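Perception and Planning Pre-Run Checklist, Restroom Tasks
Site: Unthorpe test suite
Checked by: Ingvild Granström
Reviewed by: Ehab Fahmy
Date: 10 February 2022

1. E-stop reachable and tested: OK
2. Wrist camera calibration loaded: OK. Reload after any camera swap.
3. Planner speed cap on: OK
4. Glass layer in collision map: OK. Added by hand — depth alone still misses it.
5. Seat state detector: PASS, 16 of 16. Great work by Ashwin on the new labels!

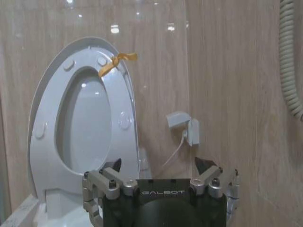 Photo: Margit Myklebust / Nyberg

Comments on item 5: I love this view as a test case. White seat raised, yellow ribbon on the ring, bright reflections on the glass, and the mask should follow the ring and leave the ribbon out. Please keep it in the regression set.

6. Cable and coiled cord marked keep-out: FIX. The cord has its zone, the thin white cable doesn't. Ashwin to add it before the arm moves.
7. Replan on lost seat pose: OK, limit 800 ms. Really smooth now.
8. Log recording on: OK

Cleared for dry planning only. Motion after item 6 is closed and Ehab has signed.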